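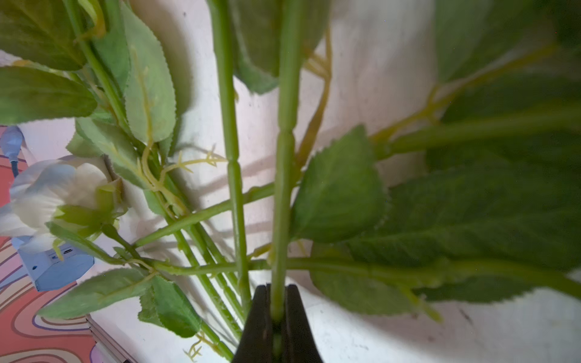 Stems and leaves close up, white flower on the left

signe_l
The stalks in my artificial arrangement keep crossing over each other and I can't get them to stand straight. Do I take the lot out and start again? It's for the hall table, in a Skallis vase.

FGhumman
Take it all out. Tall jointed stems go in first, then the leaves, thin ones last. Took me 5 minutes with mine.

prado_a
Disagree. Real stalks cross, so a bit of a tangle looks better. I'd only move the leaves – they're crowding the flower.

FGhumman
Crossing at the top is fine. Low down it just looks messy.

signe_l
Can the thick ones be bent? They've got ridges like bamboo.

Faisal Q
Depends if there's wire inside. Try low down where it won't show. I snapped 2 Gondal stems doing it cold – hairdryer first.

prado_a
Wouldn't put a hairdryer near the petals myself.

signe_l
Leaving the tall ones alone then. Will redo the leaves tonight.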